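Getting scuffs and cloudy marks off the floor of a large gray bin

wannasri_642
Asked in August - viewed 3,212 times

We use a big open-top bin with sloping sides for sorting returned goods. The sides have held up fine. The floor is bare metal and it is covered in faint scratches and cloudy patches that don't come off with dish soap or with a degreaser. I've tried a white nylon pad and warm water, no change. Is this dirt, or is the surface worn? I'd like it to look even again but I don't want to make it worse.

Paweena Chareonsuk
Two different things, most likely. Cloudy marks on bare metal are often dried cleaner or hard water. Wipe a small corner with white vinegar and water, half and half, leave it a couple of minutes, rinse well and dry with a clean cloth. If the corner clears, do the rest. If it doesn't, the finish itself is dull and no cleaner will bring it back.

Scratches you can only blend. Use a fine gray hand pad and go one direction, the long way, with light pressure. Don't go in circles. Keep the pad off the painted or coated sides - it will leave shiny spots on a matte finish.

Our bin at Gaddale has the same sort of floor, and I stopped trying to keep it perfect. Things with corners, like the black rectangular one lying in it now, get dragged across and mark it again.

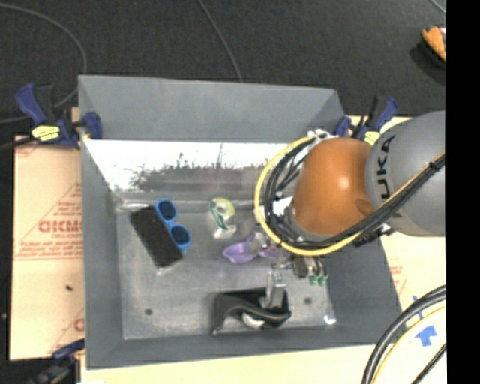

jultik
Vinegar did nothing on mine. I ended up putting in a cut-to-size rubber mat, 40 dollars, and now I only wash the mat. Measure the floor and not the top opening, with sloping sides they are not the same. I got that wrong the first time.

Wandiver
same problem, following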